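2 min read

Kenmont Household Handling Programme: progress report to Dundeo, March

Summary

Garment handling work continued during the period, but one fault led to the suspension of unattended trials on the Stirkomdale arm. The fault has been traced and a repair is in hand. The programme is running two weeks behind plan as a result.

The fault

During a folding run the right finger failed to release at the end of its travel and the arm began its return with fabric still held. The operator pressed the stop. There was no injury, and damage was limited to a torn seam. Inspection found a worn pivot pin, which allowed the finger to twist under load. The force limit should have halted the arm but had been set too high for padded clothing. It has been lowered by 30 per cent.

Work in the meantime

Demonstrations with hand-held grippers do not depend on the arm and have carried on. Padded items were brought forward, as their shells wrinkle and gather in ways the present software handles poorly.

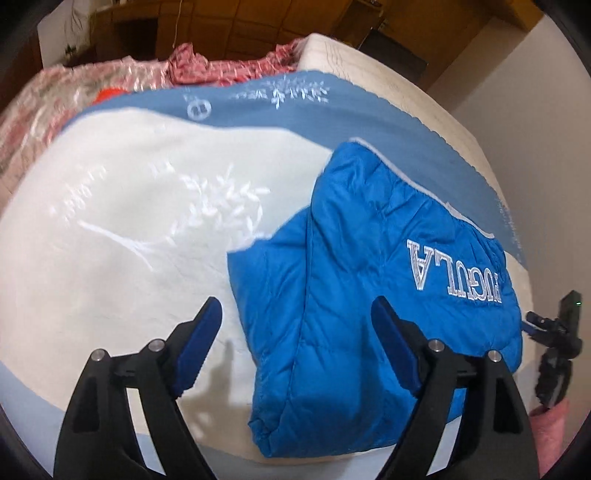

Padded blue garment, hand-held grippers. 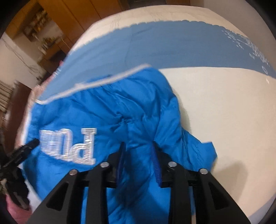

Weerakoon, having read a draft of this report, asked whether a lower force limit would simply cause the arm to stop on every thick seam. Some nuisance stops are expected. In 40 attended runs at the new setting there were two, both cleared by the operator without difficulty.

Next steps

Replacement pins have been ordered for both fingers. Pin wear will be checked before each session and recorded in the equipment log. Unattended trials will remain suspended until Dundeo has received the inspection record and agreed to a restart. No change to the budget is requested.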